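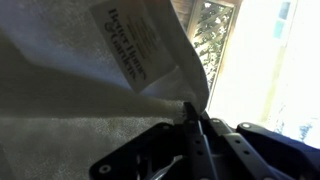 Photo: Grundlow Test Laboratory, wrist camera, terry towel trial

Skuseo Forum > End Effectors > Linkage fingers on heavy terry cloth

grundlow_lab
Posted 2026-04-05
Our laboratory is comparing 2 grippers for towel handling: the Bratent linkage model and the MacLeod parallel jaw. The attached view is from the Bratent, with the fingertips closed on a fold of a white Better Homes & Gardens towel. Each gripper was given 600 grasp attempts on the same arm and controller. The Bratent retained the towel in 97 percent of lifts. We would welcome comments before the report is issued.

fixture_desk
Thank you for posting. Was closing force held equal for both units? The MacLeod ships with a conservative default, and a comparison at factory settings would favor the Bratent.

grundlow_lab
Both were set to 15 newtons at the fingertip, checked with a load cell before each session.

r_halvard_eng
I do not agree that retention is the right measure. A pinch on a thick ridge will hold with nearly any fingertip. The harder case is a single layer at a hem, and there our department found the parallel jaw more repeatable. Linkage fingers swing through an arc as they close – the tips can push the cloth away before contact.

fixture_desk
The arc can be corrected in the controller with a small downward offset. We apply one as standard practice.

r_halvard_eng
It can, at the cost of retuning for every fabric weight. That belongs in the report.

cellvision
A question on the camera. The white wall beside the window is washed out in your view while the lower part of the towel is in shadow. Was exposure locked?

grundlow_lab
Exposure was automatic for both grippers. We will repeat a portion of the trial with it locked and add single-layer hem grasps as a separate table.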